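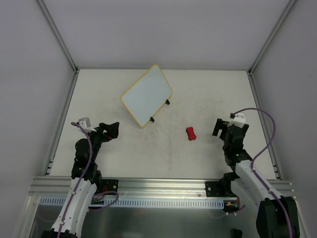 Running a shift on the two-arm cells: quick guide for bench staff

Written for people moving over from hand sorting at Colluvbridge. Updated December 2024. Send fixes to Diệp Châu.

What changes for you

You used to handle every item yourself. Now the arms pick and place, and you set up, watch, and log. Less reaching, more looking. Most people's wrists are happier, most people's eyes are more tired. Take the breaks.

Pay grade stays the same while you train. After 30 logged hours you can ask Bushra Mengal for the operator sign-off.

Before you start

Check the cell number on your sheet against the screen. Put the two items for the run on the table, spaced so each gripper can get at one. For the whiteboard task, that's the small board with the yellow-orange frame plus the red dog-bone piece. Board goes toward the back. Angle doesnt matter, mix it up between runs.

Look at both camera cables. They should loop free, not wrap round the wrist. Scuffs on the table are fine, don't log them.

Starting a run

1. Hands out. Say "clear" if anyone is next to you.
2. Press start on the Trudley screen. Wait for both arms to go to ready.
3. Stay at the cell. You can sit.
4. Run ends, mark it good, bad or unsure. Unsure is a real answer, use it.
5. Reset the items and go again.

If it goes wrong

Item dropped: let the arm stop, hit pause, then pick it up. Never reach in on a moving arm, even a slow one.

Arm frozen: pause, wait 5 minutes, restart once. Still stuck, call Hjalti Bundgaard on 704. Dont keep restarting it.

Cable snagged: stop right away and call. Not your job to pull it loose.

Breaks and swaps

Nobody covers two cells at once. Rogério Vieira agreed this with the floor in June and it still stands. If you're asked to, say no and tell him.

Leave the log open at handover and write down anything odd, even if you cleared it.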